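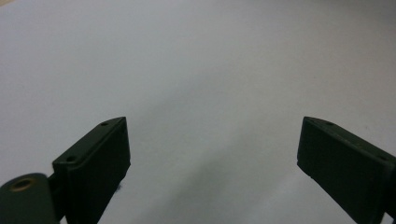
I finally cleared off the big work table in the back room. I had been putting it off since April, when the last of the boxes from the move ended up on it, and after that it just became the place where things went. Mail, batteries, a lamp with no shade, two jars of screws that came with the house. I stopped seeing it after a while.

What got me going was that Rhea Navarro is coming to stay and wants to cut out a coat pattern while she's here. You can't cut out a coat on the floor, or I can't anyway, with my knees. So the table had to be usable.

I took everything off first and put it on the bed in the next room. This is a good way to make sure you finish, as you can't go to sleep until you do. Then I sorted it. The paper was the worst of it. I kept the tax things and the car things and recycled the rest, including a whole stack of Dokisby catalogs I never ordered from and don't remember asking for. The screws went in the garage. The lamp I'm giving to Teresa Kalinowski, who has a shade that might fit it.

The top is plain white, and I had forgotten how much it shows. There was a ring from a coffee mug, a strip of old tape, and a long streak of something blue that I think was marker. Here is what I used on each, in case you have the same kind of top.

Coffee ring: dish soap and warm water, left on for a few minutes. Came right off.

Tape: I peeled what I could by hand, then put a little cooking oil on the gum and rubbed it with an old T-shirt. You have to wash it again afterward to get the oil off. I tried Zestus spray on it before that and it did nothing except smell like oranges.

Blue streak: rubbing alcohol on a cotton ball. It took 18 cotton balls. I counted because I was down to the end of the bag. Test a corner first if you don't know what your table is made of. Mine was fine but my sister's went cloudy.

After that I wiped the whole thing down with plain water and dried it with a dish towel so it wouldn't streak. Then I moved the table a foot closer to the window. It gets better light there, and you can walk all the way around it now, which Rhea will need for the coat.

I would like to keep it clear, so I'm trying one rule. Mail gets opened in the kitchen, standing up, and whatever doesn't need keeping goes straight in the bin by the door. I bought a letter tray for what's left. We'll see. The last tray I bought ended up on this same table with a pile of mail sitting next to it.

I still need a better lamp for that side of the room, as it gets dark early now. I looked at a clamp one but I don't want to mark up the edge. If you have a floor lamp you like for sewing, leave me a comment. It needs to reach over the table and not cost a fortune.

Next up is the closet in the same room, where I moved some of what was on the bed.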